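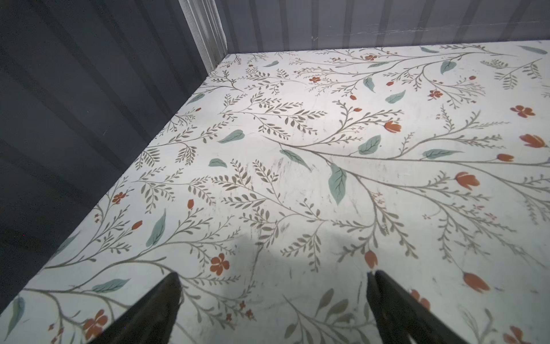
What does a vase of artificial flowers need that a vase of real ones doesn't?

Time and a bit of nerve. Real flowers flop into place on their own, while fabric ones hold whatever shape the shipping box gave them until somebody bends them out of it.

CLALLITZ OPENS "STEM BY STEM," A SUMMER SERIES ON ARRANGING FLOWERS THAT WILL NOT DIE

Clallitz, the home goods shop that has been selling artificial flowers to people who claim to be buying them for their mothers, will spend July teaching those same people what to do with them. The series is called Stem by Stem. It comes with a printed guide, a run of evening classes and a firm position on tulips.

The idea came from the returns desk. Customers kept bringing back perfectly good roses with the complaint that they looked fake.

"They are fake," said Nandini Panicker, who wrote the guide. "What people meant was that they looked stiff. They had put them in the vase straight out of the wrapper, all the same height, like a class photo."

Panicker's method begins with emptying everything onto the table. Roses go in one pile and hydrangeas in another, and the odd single stems go wherever there is room. Only then does anyone get to choose a vase, and the guide asks readers to try at least two before falling in love with either.

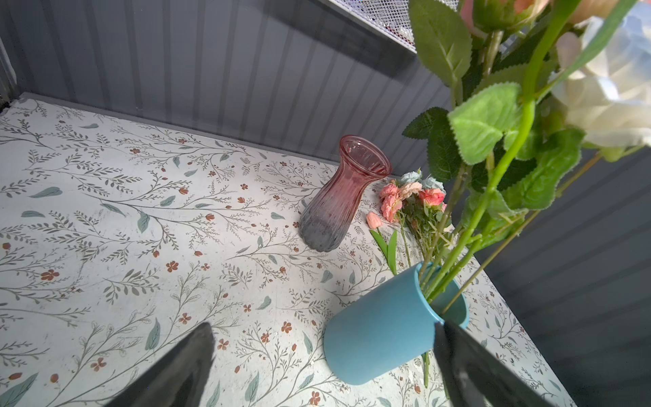

Vases get a chapter of their own, and it is the longest one. Clear and tinted glass is pretty and tells on you, as every green stem shows right through it, so the stems have to be arranged as carefully as the blooms. A matte vase with a narrow opening forgives a great deal. A wide cup forgives nothing and may also tip over, for which the guide recommends a handful of clean gravel and lower expectations.

The color advice is short. Pink, peach and coral roses can be left alone together without supervision. Pale blue hydrangeas calm them down. A single dark blue flower can go low and to one side, where Panicker says it "does the work of a comma." White roses with long stems should be tall or should be cut, and the guide has no patience for anything in between.

Leaves are where most home arrangers lose interest and most arrangements go wrong. Panicker wants each one opened by hand, and she wants the big serrated ones turned so that they face different ways.

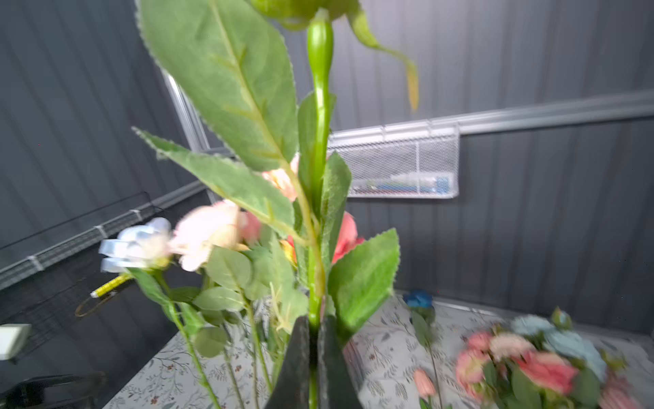
Stems should be held low down when they go in, well under the flower head, and fed through the opening one at a time. Anyone who pushes the whole bunch in at once will be sent back to the beginning of the chapter. The guide does allow one rose to lean out to the side, on the grounds that a real one would have done it anyway.

"I was against the leaning rose," said Arlo Schumacher, who manages the Clallitz store and has final say over its window. "I lost. It has been in the window since spring and I have to admit people stop for it."

The guide also takes a view on tablecloths. A leafy print on a white ground is welcome under a bouquet, provided the print is quieter than the flowers. If guests compliment the cloth first, take out a few leaves and try again.

Dusting is covered on the last page, in one paragraph, under protest.

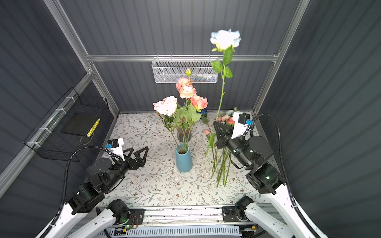

Classes and Prices

Evening classes start at 5 p.m. and are limited to 16 people, mostly on account of the tables. Flowers, vases and wire cutters are provided. The guide runs to 52 pages and is free with a class, while the first printing of 400 lasts. Places can be reserved at the Clallitz front counter, where Nithin Thevar keeps the list and will also take questions about tulips.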